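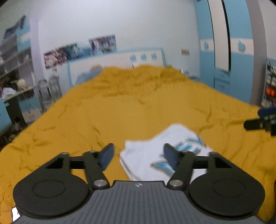

Photo: Maya Darwish / Mollberg project, Tarawneh Technical College

I'd promised my nephew I would come to the June open day at Tarawneh, and I very nearly didn't, because the parking on that side of the river is a nightmare and I'd already been to one school event that month. So glad I went! I ended up staying until they started stacking the chairs.

The robotics rooms are on the second floor, past the welding shop (which smelled great, by the way, and had a line out the door). Itsuki Uchida teaches the second-year automation class and had split it into project groups, each with a table and a poster. First table inside was a plant-watering arm called Plolix. It was a hit with the little kids, mostly because it kept missing the pot. The boy running it had a roll of paper towels under one arm and was very gracious about the whole thing.

My nephew's group was at the back. Their project is called Mollberg, and it's about getting a robot to handle laundry: pick up a piece of cloth, fold it, put it down somewhere sensible. I figured there would be a robot on the table. There wasn't, not at first. What they had was a gripper you hold in your hand, with a camera on it, and a laptop looping recordings made with the same kind of setup. You do the chore yourself with the gripper, the camera records what it sees, and later the recordings get used to teach the arm.

One recording they kept going back to was from a bedroom, with a big mustard-yellow comforter and a folded white cloth with blue patches sitting between the two finger pads. Light blue clouds across the wardrobe, posters over the bed. I loved that it was a regular room! Imad Boutros, who handles the data for the group, told me they began with everything on a bare lab bench, and the model did fine on the bench and fell to pieces anywhere else. A wrinkly comforter is a whole different animal, he said. The cloth sinks in a bit, the ridges look like cloth edges, and the fingers want to scoop up the bedding along with whatever you're after.

I asked how many recordings they had and he knew it off the top of his head: 930, with 61 tossed out. Most of the tossed ones were people's thumbs over the lens or somebody forgetting to press the button until the folding was over. There's a spreadsheet. He offered to show me the spreadsheet. I looked at the spreadsheet (it's color coded, it's kind of beautiful).

Then I got to try. They had a stack of dish towels and a strip of tape on the table, and you had to fold one in half and set it on the tape. I thought, come on, I fold towels every day of my life. Well! The finger pads are curved and they meet at the tips, so you have to come in nearly flat to catch just one layer. I grabbed both layers, then the tablecloth, then nothing. A girl who was maybe eight went after me and got it on her second go, and her dad clapped.

The trick, according to Maya Darwish, is to slow down before you close and keep the thing you're grabbing in the middle of the camera view. She did a towel for us while talking to somebody else over her shoulder. She also said her wrist was sore for most of the spring, and they now switch off after five folds each. There are seven of them in the group, so that works out okay.

The arm came out at three o'clock for the demo. It's a secondhand one on a rolling cart, and they've named it Latitz, with a label maker label on the base. Everybody squeezed in. It picked up the corner of a towel on the first try and we all went "ooh," then it stopped with the towel hanging in midair for what felt like forever. Mr. Uchida didn't jump in, he just let the kids sort it out. They restarted it, and the second run got a fold done. Crooked, but a fold! The third one slid off the table and they left it there.

I asked my nephew afterward what they'd do with more time and he said corners, corners, and fitted sheets never. Imad wants more bedrooms and couches. Maya wants a lighter gripper. I got the feeling they'd had that conversation before.

Couple of practical things if you're going next year. Use the side entrance by the bike racks, the front stairs get jammed. The project rooms are much quieter before lunch, and you'll get a longer turn with the gripper. The cafeteria only took cash when I was there. And do stop at the welding shop on the way up, because I left it for last and they'd already shut the door.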